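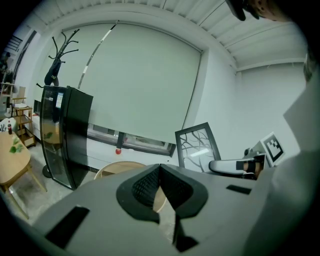

Sala blanca, techo de lamas.

Notas del orador. Nomenclatura de planos y ejes en cinemática articular. Bloque 2.

Retomar donde lo dejó Wilma Geerts: posición anatómica de referencia. No repetir la definición.

Flexión y extensión: plano sagital, eje transversal. Abducción y aducción: plano frontal, eje anteroposterior. Rotación: plano transversal, eje longitudinal.

Aviso: en el pulgar los planos están girados respecto a los de la mano. Parar aquí; suele haber preguntas. 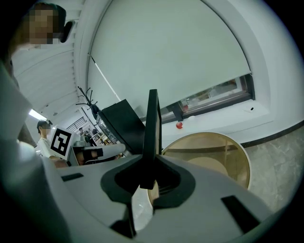
Persona con auricular, a la izquierda.

Glosario Worel: 947 entradas, 58 con sinónimo admitido. Citar solo cuatro: desviación radial, desviación cubital, pronación, supinación.

«Lateral» no equivale a «externo» en todos los textos. Remitir a la tabla 6 del manual de Gaterstead.

Tiempo del bloque: alrededor de 6 minutos. Si falta, saltar los epónimos y pasar al tobillo.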